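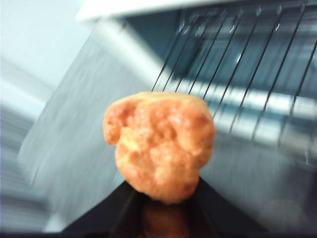
Can you tell which gripper is best from a supplier's demo?
You can tell which one the supplier has practiced with most, according to the engineer who ran the gripper trials at Drultham this year, and that was as far as she would go.

Drultham packs baked and fried snacks for other companies' labels, and for most of the year a corner of its test kitchen has been given over to a robot arm and a rotating set of things bolted to the end of it. The engineer agreed to talk on the condition that we kept her name out of it, mainly so that the vendors would stop calling. She has spent fifteen years around packing lines and does not get excited easily. I asked her first what the company had hoped to find.

"A gripper that picks up an ugly piece of food and puts it where we want it," she said. "Management had been to a trade show. They came back saying this was a solved problem. I asked them which part was solved and the conversation got shorter after that."

The trial covered four grippers. One was a rigid two-finger model from Zivis, one was a soft-fingered hand from Ravn, and one was a suction cup unit sold by Flilonus. The fourth was the shop's own, a pair of slim fingers cut by the maintenance department from leftover black stock. All of them went on the same arm, with a small camera at the wrist, and all of them were given the same jobs: take a piece from a tray, lift it clear, carry it past a wire rack and set it down.

The pieces were the hard part. A carton has flat sides and a known size. A nugget or a small bun is lumpy, and the next one is lumpy in a different place.

"People underrate that," she said. "They show you a robot lifting an egg. Fine. An egg is a beautiful shape! Every egg is pretty much the same egg. Give me something with a bulge on one side and a crater where your suction cup wants to go, and then let's talk."

The suction unit was the first to disappoint her. On smooth test blocks it never missed. On anything with a crinkled surface the cup could not seal, and turning up the vacuum pulled crumbs into the line. Flilonus sent a softer cup, which sealed better and wore out sooner. She has kept one of the worn cups on her desk.

The soft fingers did well, and she was careful to say so. They closed around odd shapes without crushing them and put up with a camera that was a little wrong about where the piece was. Her complaint was about time. The fingers took a while to fill and a while to let go, and the letting go was sloppy.

"It would set the piece down and then sort of nudge it on the way out, like a dog with its nose. On a table, who cares. In a tray with pockets, you've just missed the pocket."

And the rigid one?

"The Zivis is a good machine with a bad brochure," she said. The brochure promised that force control would handle delicate items. In her trials it handled them if someone had set the force for that item that morning. By afternoon the same product had dried out a bit and the setting was off. The fingers either marked the piece or lost it during the move, and it was usually during the move. A grip that looked fine standing still could let go when the arm swung past the rack at full speed.

I said that sounded like a problem with the arm as much as the gripper. She agreed, and this was the point in the conversation where she pulled her chair in.

"That is exactly what I can't get anyone to put in a comparison. You slow the arm down and every gripper gets better. You speed it up and they all get worse, but each in its own way. So when a vendor tells me a success rate, I ask how fast, and they say it depends on the application. Well, I gave them the application. It's in a bag in front of them."

She had similar feelings about the camera. The wrist view was supposed to let the software check whether the piece was still in the fingers. When the arm was moving, the background smeared and the held piece stayed fairly sharp, and the software liked that. Her trouble was with shine. One of the sets of fingers had a glossy black finish, and it picked up a dim reflection of whatever it was holding. She worried the software would take the reflection for part of the product. The supplier of the vision package said it would not. She ran it for a day with the lights moved and it did, often enough that she had the fingers sanded dull for the later runs.

"Sandpaper," she said. "That was our best software update of the year."

Then there was the question of test objects. Some of her runs used real product and some used stand-ins that would not go stale or leave grease on the fingers. I asked whether that was fair. She shrugged. Stand-ins were useful for finding out whether the arm's path was sensible and whether the camera saw what it should. They told her very little about grease, crumbs or breakage. She had watched vendors run a whole demo on toys and then talk about the results as if they had been handling lunch.

"If you're reading a report, look for what they picked up. If it doesn't say, assume it was whatever was easiest."

The homemade fingers turned out to be a sore subject. They had come in second on her score sheet, behind the Ravn hand and ahead of two products that cost a great deal more. She did not want me to make much of it. The maintenance crew knew the product, she said, and had cut the tips to suit it. Ask them to pick up anything else and they would probably be hopeless. They also had no force sensing at all, and could not be washed down properly, so they would never be allowed near a real line in the form she tested.

Still, I asked, didn't it say something about the others?

"It says that if you spend a week on the fingertips you get more than if you spend a month on the menu settings. I'd have said that before the trial. It was nice to have it on paper."

Her first round of tests was in February, and she threw most of it out. The tray had been filled by hand with the pieces laid neatly apart, because the person filling it was being considerate. When she had the tray filled the way the line would fill it, with pieces leaning on each other and a few upside down, every gripper's score fell. The soft hand now left nearly 4 pieces in each tray for a person to deal with. The others left more. She declined to give me their figures, saying the vendors would only argue about the lighting.

I wanted to know whether she thought the company should buy anything. She took some time over that one.

"I think we should buy one Ravn hand and put it on the slowest product we make. I'd leave it there through a summer, when the kitchen is hot and everything behaves differently. What I don't want is a whole line built around it because it had a good afternoon with me standing next to it. I was standing next to it the whole time. On a line, there isn't going to be anyone standing there, or else why did we buy it?"

The vendors, she said, had mostly been decent people. The one from Zivis had stayed late to help her retune the fingers and admitted over coffee that the brochure had been written before the product was finished. What bothered her was how little any of them wanted to see the misses. She had saved clips from the wrist camera of every dropped piece and offered them to all three suppliers. Flilonus asked for a copy. The other two said they would get back to her.

She is planning another set of runs with a different arm, on the theory that some of the drops belong to the old one, which has a slight shake when it stops. She expects the ranking to change and does not much mind if it does. The score sheet has a blank column for it already, and the bag of test pieces is back in the freezer.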